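Participants wanted for our open day in February

Plistetti is looking for 23 people to try out hand-held grippers at our Rolenden workshop. No experience with robots is needed. You will use the gripper to fold and move towels on a table, and our staff will show you how to hold it. 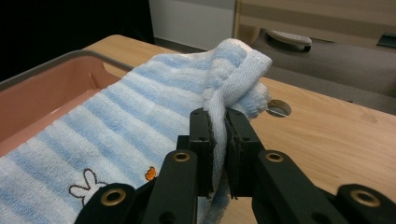
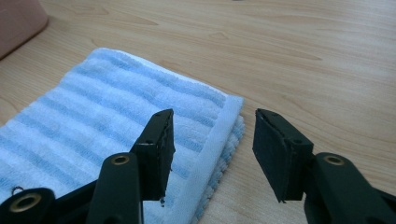
Striped towel and hand-held gripper at the work table.

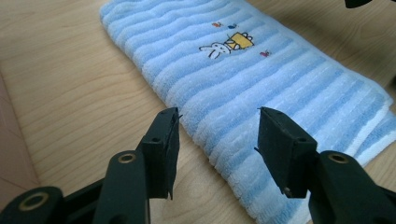 Each session lasts 30 minutes, with a short break if you want one. You must be 18 or older and able to stand at a table for that time. Left-handed people are welcome - we have had too few so far.

Sessions run until 5 p.m. Afterward you can stay for the demonstration by Jitendra Tiwari, who will answer questions about the Undano project. Participants receive a lunch voucher and free parking.

To sign up, write to Urmila Tomar at the Plistetti front desk and give your preferred time - morning or afternoon.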